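Visit report: Hekura open house, table-setting and laundry cells
Posted 2021-02-14

We went to the Hekura open house to get numbers for next year's equipment plan. The canteen wants help with trays and cutlery, and the budget request has to be in before the end of the quarter. Two of us went from the Reko kitchen side and one from purchasing.

The first stop was the two-arm table station.
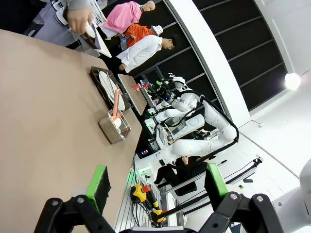
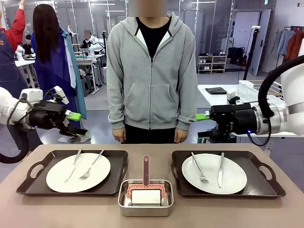 Table station at Hekura, with plates on dark trays and the arms at the work table.

The station is sold by Grube as a package: two arms, grippers, the cameras and a controller. The table is not included. Ours would have to be a fixed height and bolted down, and the folding ones in the canteen will not do. Price it as a separate line.

The green pads on the gripper fingers are a wear part. Grube sells them in sets and suggests keeping spares on the shelf from the first day. We asked how long a set lasts and were told it depends on what is being picked up. Cutlery is harder on them than cloth. I would put in for 3 sets in the first year and adjust after that.

Things to plan for that are not in the quote:

Floor space. The arms need clear room on both sides and people need to be able to get past. Measure with the carts out, not parked.
Power and network. One dedicated circuit and a wired connection. Our back wall has neither.
Cables. Ask for the longer set. The standard one would not reach our outlet.
Training. Two places are included in the package. More cost extra, and we would want the evening shift covered.
Plates and trays. The station has to be set up for the ones we use. If we are going to change suppliers we should do it first.

The service contract is $3,688 a year and covers one planned visit plus phone support. Parts are on top. Purchasing asked for a version without the visit and Grube said they would look at it. No answer yet.

Delivery is 60 days from the order, longer if we want the stand made to size. If the canteen refit stays in October, the order has to go in well before summer — the refit crew will need the drawings for the floor bolts.

We also stopped at the Tevden stand. Their unit has one arm and costs less, and the person there was open about what it is meant for: moving one kind of item from one place to another all day. It could do the tray return. It could not lay out a plate with a knife and fork the way we need for the function room, at least not without a second unit beside it, and at that point the saving is gone.

Both firms will rent. Grube's minimum is 31 weeks, with part of the rent taken off the price if you buy at the end. Tevden rents by the month. I think renting from Grube is the better way in for us, but the rent comes out of a different budget and that needs to be agreed before anyone signs.

Parking was behind the building and free. Lunch was sandwiches. The afternoon talk on safety fencing was full, so we did not get in, and I have asked for the slides.

Still to do: floor plan to Grube, written quote from both, and a call with facilities on the circuit.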